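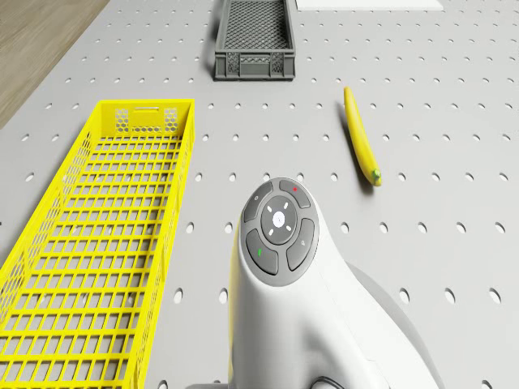
Yellow mesh crate on a grey perforated table.

By Glenys Trevor
14 February 2021

The fastest song on Fliker's second album is played at 182 beats per minute, has a chorus consisting of a single word, and is the best thing the Hobart trio has ever recorded. It's called "Vincze". I've had it on in the car, in the kitchen, and (sorry, neighbours) on the back step with the volume up far too high, and I still get a thrill when the organ drops out before the last verse and leaves Siwan Beddoe singing over nothing except handclaps.

"I wanted it to feel like running for a bus," says Beddoe, who wrote the song on a nylon-string guitar with a missing string. "Then Timo started playing it at that ridiculous speed and I couldn't fit the words in any more. So we threw most of them out."

Timo is Timo Wunderlich, the drummer, a tall, softly spoken man who gets visibly happier the closer a conversation gets to cymbals. Mererid Humphreys plays bass, and the secondhand organ you hear all over the new record is hers too. The three of them met in a community choir, and you can hear it! Everybody sings, all the time, often in places where another band would have put a guitar solo.

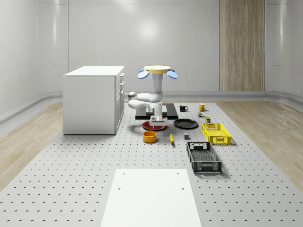 The album is called Sostent, and it has 12 songs on it, trimmed from a pile that Humphreys says was "at least double, if you count the rubbish ones". She counts the rubbish ones fondly. One of them, a waltz about a flooded paddock, survives as the 40-second hum that closes side one, and I'd happily have taken a full version.

Fliker's first album was a quiet affair, three people leaning in close to the same microphone. It was lovely, and it suited headphones and washing-up. Sostent is a louder and stranger animal. The title track opens with Beddoe and Humphreys holding one note for what feels like forever while Wunderlich rattles about underneath, and when the harmony finally shifts it's as though someone has thrown the curtains open. "Low Water" has a bass line my nine-year-old now sings in the bath. "Cousin" is simply a gorgeous ballad, the kind you play twice before you let the next track start.

Much of the new colour comes from producer Nokuthula Mabaso, who signed on after hearing a phone demo of "Low Water" and rang the band that same evening. She had them record the singing first and build everything else around it, a backwards way of working that drove Wunderlich up the wall for the first couple of days.

"A drummer wants to be the floor," he says. "Nokuthula made me the wallpaper. And then I listened to it and thought, well, that's the nicest wallpaper I've ever heard."

Mabaso laughs when I pass this on. "He's the engine of that record and he knows it," she says. "I just asked him to wait his turn. They're singers, all three of them, and the first album was a bit shy about it. I wanted you to hear them breathe." 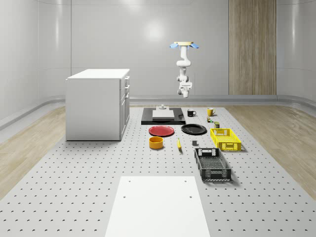

Is the big choir at the end of "Cousin" just the three of them layered up?

There are 14 people singing on it: Fliker themselves plus 11 friends from the old choir, recorded together in one room in a single take.

That take was the last thing recorded for the album, and Beddoe can't talk about it without grinning. The altos came in early, somebody laughed, and Mabaso kept the lot. Listen for it just after the second "come home again", on the left-hand side. I missed it the first four or five times and now it's my favourite moment on the record.

Sostent comes out on Erkuneck, the small label that also released the debut, and there's a vinyl pressing with the lyrics printed in Humphreys' own handwriting. The band will play six shows to launch it, beginning at home in Hobart and working north, with Mabaso joining on organ so that Humphreys can stick to the bass. They've been rehearsing "Vincze" at its proper speed, with mixed results.

"We got through it twice yesterday," says Beddoe. "The second time Mererid was still going after Timo and I had finished. She reckons we were the ones who were wrong."

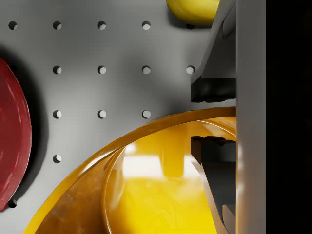

Grey perforated panel, with a large yellow vessel and a red object.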